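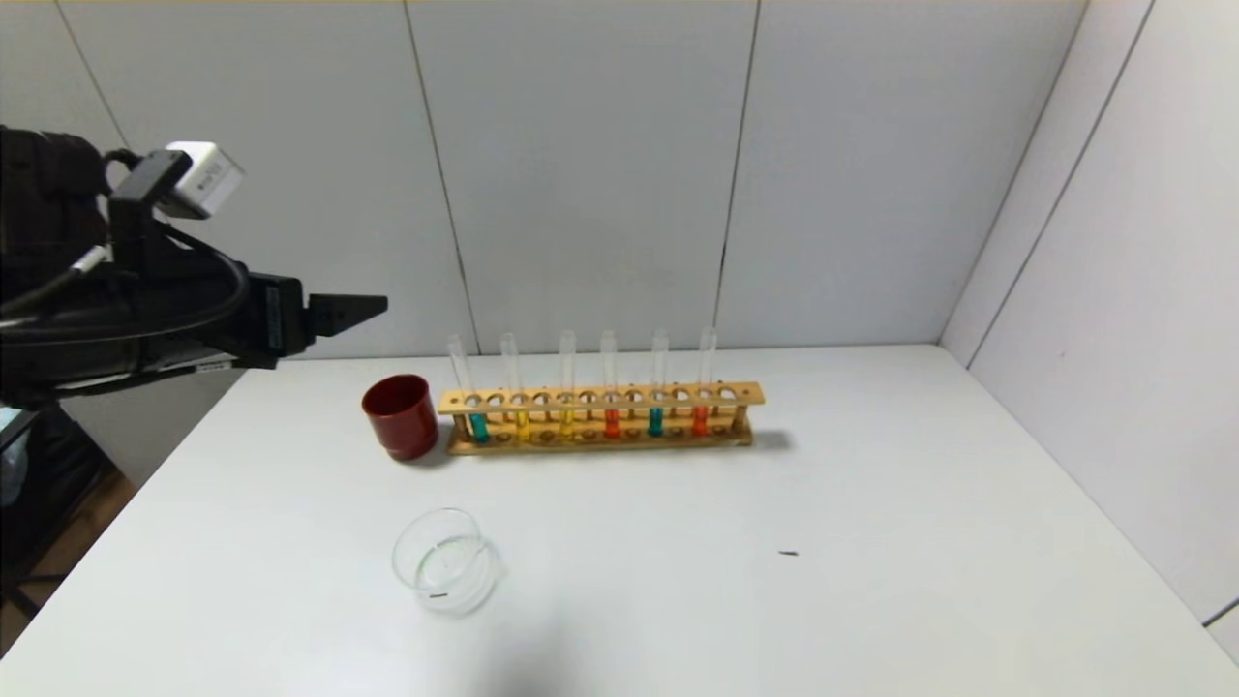 Planner wouldn't plan. That was the whole night really. I'd driven in to Wasstead with the heater stuck on and the new branch on my laptop and by the time I had my boots off Moncrieff had already thrown its first red line. No valid path. To what? To a dish. A plain glass dish sitting on a white table, and I'll give it this much, I had to lean in to see the thing myself, just a bit of grey where the rim went round. The tubes it found fine. Bright little puddles of colour in the bottoms, cyan, yellow, the reds, boxes on every one of them. The red cup, no trouble, jammed up against the end of the rack. But the dish it had down as table. You can't pour into table.

I went and made tea. Came back. It was still table.

My sister had rung twice. I turned the phone over.

The demo was for Tristex, first thing, people in good coats. They'd been promised a pour. Not a fancy pour. Pick a tube, tip it, don't hit anything. I'd said yes to that in June when the days were long and I had somebody at home to say it to, and it had seemed like the kind of thing you say yes to.

So. Depth first. Depth through glass is garbage, everyone knows, you get the table behind or you get holes. I had Ustetti filling the holes in for me, guessing the surfaces, and it guessed well for tubes becuase it had seen a million tubes. Dish, no. Confidence down in the mud. I dropped the threshold and it found the dish. It also found a dish on the wall, and one on my sleeve when I reached over.

Put the threshold back up.

Tried the lamp. Tried it lower. Got a green sort of curve off the glass that made the mask come and go, there, not there, there. Every time it blinked out the planner dumped its goal and the arm stopped dead, which it's supposed to do, I wrote it to do that, I was very proud of that once.

Sat on the floor a while. Concrete in the hallway, cold right through the jeans. You could hear the fans in the rack next door and not much else. I thought about ringing my sister and then I thought about what she'd say, which was come up, it's the holidays, nobody's dying over a bowl. And Dad in the background asking who is it. She always says bowl. I've told her it's a dish. She says what's the differnce.

What's the difference.

I got up. Went through the label list. Dish. There it was, dish, with all its flat wide examples, dinner things mostly, rims like plates. I added bowl. Small, clear, round. Ran it again with both labels pointing at the same target and the mask came up solid and stayed up. I said something out loud, I don't know what. No one there to mind.

Then the wrist. Of course then the wrist. It had a goal now so it wanted to get there the stupid way, elbow up and over, with the cables dragging round behind, and the check on cable slack said no, and no, and no. I gave it 15 more degrees on the last joint. Took the lift out of the middle of the move and put it at the start, straight up out of the rack before anything turned. Old trick. Should have been in there anyway. Ran it in sim, ran it in sim again. Ran it with the table moved a bit. Fine. Fine. Clipped the cup. Padded the cup. Fine.

About then I found the real one, the one I'd been feeling for weeks like a stone in a shoe. A lag. The grip force reading was landing 400 milliseconds behind the arm, so the controller was always squeezing for where it had been. On foam blocks who cares. On glass you'd hear it. Somebody had put a sleep in the driver with a comment saying temporary. I looked at who.

It was me.

Took it out.

By 4 I had nothing left to fix that I knew of, and that's a bad feeling, worse than having something. Stood with my thumb on the stop button. Set the speed down to a crawl. Told it yellow. Pressed go.
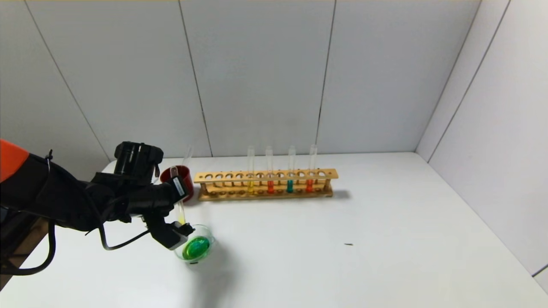

I forgot to breathe, is what I remember. And the terminal ticking along beside me, state, state, state, all those words I'd picked myself on some ordinary afternoon. GRASP_OK. ALIGN. TILT. I'd called the last one EASY because you ease the wrist round, and I'd never once noticed how it read. There it sat. EASY. EASY. EASY. Scrolling.

I kept my thumb where it was the whole time. Didn't press.

After, I committed it. The message box wanted a message. I put December 27, 2019, pour branch, added bowl, removed sleep. Then I deleted "removed sleep" and typed it again because it was true and somebody would want to know. Pushed. Went round and shut the lamp off and the room went that flat grey that isn't morning yet.

Turned the phone over. She'd sent one more, no words, only Dad asleep in the big chair with the dog on his feet and a paper hat on. The dog, not Dad. Well, both.

Coats at nine. Five hours. It's two up the highway to hers and two back if the ploughs have been through, and that leaves an hour, and you can eat toast in an hour. You can stand in a kitchen. I did the sum again, the way you run a thing twice in sim. Boots. Keys. Left the laptop where it was, lid open, log still up.

Heater came on by itself before I'd even got the belt done up.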